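Pluswood Kids: Everyday Things

Tabletops: What Is Under Your Elbows?

You probably touch a tabletop every day. You eat on it, draw on it and lean on it when you are tired. A table has two main parts. The legs hold it up. The top is the flat part where things go, and that is the part this page is about.

Why is the top flat?

Put a marble on a hill and it rolls down. Put it on a flat, level table and it stays where it is. Level means that no side is higher than another. Cups, bowls and jars need a level place to stand, especially if they are tall and thin. A narrow jar tips over more easily than a wide bowl. If you want to see this for yourself, stand an empty plastic bottle on a book and slowly lift one side of the book. Then do the same with a plastic bowl. The bottle falls over long before the bowl does.

What are tabletops made of?

Wood is the oldest kind and still one of the most common. A tree has to grow for many years before it is big enough to make a table. Wood is strong but fairly easy to cut, so the maker can give the top rounded corners. Rounded corners hurt less when you bump into them.

Other tabletops are made of stone, glass, metal or plastic. Stone is very heavy. Glass lets you see your own knees. Plastic is light and does not soak up spills.

Shiny or matte?

Some surfaces are shiny. They bounce light back like a mirror does, and you may see the lamp in them. Other surfaces are matte — that means not shiny. A matte surface sends light off in lots of different directions. You don't see a bright spot that makes you squint, and it can be easier to look at for a long time.

Pale colors help too. A small thing such as a peppercorn or a crumb is easy to find on a white table.

A top for the top

Sometimes people lay a big board over a table. The board gives them a new surface, and the wood underneath gets fewer scratches. It works a bit like a tablecloth, only stiff. When a board does not reach all the way across, you can see a strip of the table beside it. 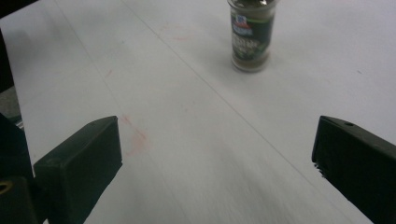

A glass spice jar on a white tabletop, and a large pale board on a wooden one. 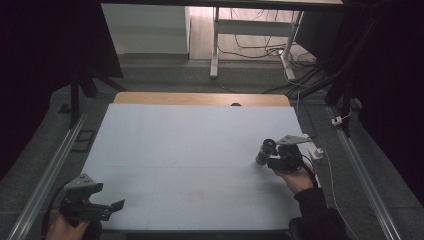

Why do spices come in jars?

Spices are dried parts of plants. Cinnamon is bark. Pepper is a small dried fruit. Ginger comes from a thick stem that grows under the ground. What you taste and smell in them comes mostly from oils, and the smell slowly drifts away into the air. A cap keeps it in.

Glass is good for this job. Smells do not pass through it, and it does not take on the taste of what you put inside. You can also see how much is left without opening the jar. Spices do fade in strong light, so a jar lasts better in a cupboard than on a sunny windowsill.

Try it: the sliding test

You need an empty plastic jar with a lid and 3 things to lay on the table: a sheet of paper, a dish towel and a rubber jar opener.

1. Put the jar on the bare table and push it gently with one finger. Feel how hard you have to push.
2. Lay the paper down, put the jar on it and push again. Hold the paper still with your other hand.
3. Do the same with the dish towel and then the jar opener.

The thing you feel is called friction. It is the rubbing between two surfaces, and it slows things down when they slide. Rubber makes a lot of friction. Smooth paper makes much less.

Words to know

Level: not tilted to any side.
Matte: not shiny.
Seam: the line where two pieces meet.
Friction: rubbing that slows down sliding.

Page last changed July 16, 2022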